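Ticket 118: Breaker trips at kitchenette bench, Usbridge office, level 4
Site: Usbridge
Opened by: Sólveig Holst
Assigned: Ladefoged Facilities
Priority: Normal
Status: Closed

Reported fault
The breaker for the kitchenette trips when the toaster oven and the kettle are on together. It also tripped once in January with only the oven running, and was reset without a ticket being raised. Staff have been resetting it themselves from the board in the corridor. Please stop doing this until the ticket is closed.

Comment 1, Ladefoged Facilities
Attended site Nov 8, 2018. Breaker reset and held with no load. Kettle on its own: no trip. Oven on its own at full setting: no trip during the time on site. Kettle and oven together: tripped within the first boil, repeated with the same result. Both were plugged into one power board behind the bench, along with the Kudano coffee grinder. The power board has some browning at one outlet and has been taken out of service.

Can the requester confirm where the oven normally sits and whether the bench has cable holes? The replacement outlet will be placed to suit.

Comment 2, S. Holst
Photo attached. The oven stays at the right-hand end of the white table and I would like it left there, as the kettle is used at the other end.

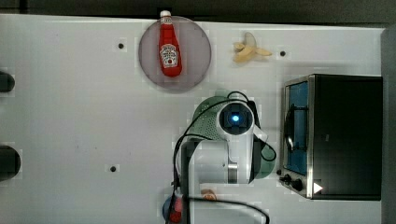

Attachment 1: kitchenette table from above, oven at right.

There are small round holes in the top at upper left, upper right (next to the banana) and lower left of centre. I have not checked whether a plug will pass through any of them. The lead alone should fit. The plate and ketchup can be moved for the work.

Comment 3, Ladefoged Facilities
Thanks. Proposed:
- Run the oven lead straight to its own wall outlet. No power board.
- Put the kettle on the second circuit, which at present only feeds the fridge.
- Keep the holes for small leads only. The oven plug is not to be cut off and refitted to get it through.

The supplier sheet asks for clear space on both sides and nothing stored on the oven top. Food, paper towel and plastic bottles should be kept well back from the door when it is in use. The white top will mark if hot trays are put straight down on it. A cork mat would be enough.

Comment 4, S. Holst
Approved. Clakaditz is the landlord's electrician for this floor, so the new outlet has to go through them. I have forwarded your notes. Clearance on the wall side is 500 mm if the table is pulled forward. Table depth is 600 mm. Is that sufficient?

Comment 5, Ladefoged Facilities
Sufficient. Leave the table pulled forward until the outlet is in. Until then, use the kettle or the oven, one at a time, and plug each directly into the wall.

Comment 6, S. Holst
Clakaditz fitted the outlet this morning. Oven and kettle run together through two full boils with the oven at its highest setting. No trip. Grinder added for the last few minutes, also no trip. New outlet labelled OVEN ONLY. Old power board put in the e-waste bin with the lead cut.

One item outstanding: the label on the distribution board still shows both kitchenette circuits as "fridge". Clakaditz to correct on their next visit. Raised as a separate ticket.

Resolution
Overload on shared circuit. Loads separated, damaged power board removed. Closed by requester.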